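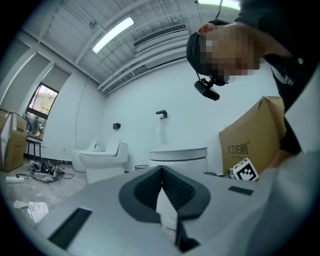
Vatach project, software working group
Minutes of meeting, 28/04/2021
Location: Fununbridge office and remote

1. Previous minutes
Accepted with one correction: the planner timeout is 40 ms.

2. Pose tracking
Marker detection drops out when the gripper turns quickly. The Reisinger branch now carries the last good pose forward for up to 4 frames, then flags the segment as invalid. Replay of the stored logs showed no regressions. Merge agreed once the unit tests cover the flag.

3. Time alignment
Wrist and head streams still start with different clock offsets. Proposal to estimate the offset at load time was accepted. Recordings with a residual above 2 frames will be rejected by the loader and listed in the import report.

4. Controller
Command rate stays at 100 Hz. The request to raise it was deferred until the driver's queue handling is fixed. Jaw width filtering moves from the controller to the preprocessing step.

5. Tooling
Dendness viewer: scrubbing backward crashes on files with missing depth. Fix is in review. Export to the old log format will be removed in October.

6. Actions
Tracking: finish tests, merge branch.
Data: write loader check, update import report.
Control: reproduce the queue stall on the bench machine.

Next meeting to be set by email.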